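From: Rania Moussa
To: arnesia-dev
Date: 26th August
Subject: Re: [arnesia-dev] top camera: pan pose jumps between planner calls

Kamil Šimko wrote:
> After pulling the new perception node, the pan pose from the overhead
> camera flips between two yaw values on the kitchen task. Position is
> fine. The planner picks up the flip and throws out its grasp candidates,
> so every second call ends in NO_VALID_GRASP. Seed 17, default lighting.
> Is this the mask or the pose fit? I did not see it before the merge.

It is the pose fit. I can reproduce it on seed 17 and also on seed 19. The masks are stable in both.

The fit takes the principal axis of the mask and resolves the sign by checking which end is narrower. For a pan the narrow end is the handle, and that works when the whole handle is in view. With the current overhead pose, it isn't. The handle runs out of the image on the left, the arm comes in right below it, and what remains of the mask is mostly disc. The axis is then poorly determined and small changes in the arm mask are enough to flip it.

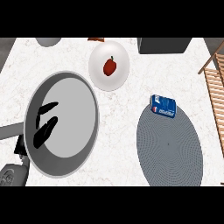 Top camera, kitchen task, simulator render. Handle leaves the view at left.

The black bars at top and bottom are padding. Dilani's crop code already strips them before segmentation, so they are not a factor, but the valid-region flag is computed on the padded size. As a result, the truncation test passes for objects that touch the real image border at the top. The gray bowl and the dark box are both reported as complete, and they should not be. I consider that a separate bug and will file it as such.

Proposed change for the pan:

1. Fit an ellipse to the rim only, and take x, y from its center.
2. Take yaw from the mask pixels outside the ellipse.
3. If those pixels touch the image border, keep the yaw but set yaw_truncated.
4. If fewer than 60 pixels remain, publish no yaw and let the planner hold the last one.

Step 4 needs a change on the planner side. Atieno, can hold_last be set per object, or is it still global? The can needs a fresh yaw on every call, so a global hold is no use to me.

The patch is on branch rim-fit, 2 commits. I have not run it against the Stirville scenes, where the pans have short handles and step 4 will trigger more often.

Kamil, as a workaround set pose.sign_check to false and pass the yaw from the scene file.

Rania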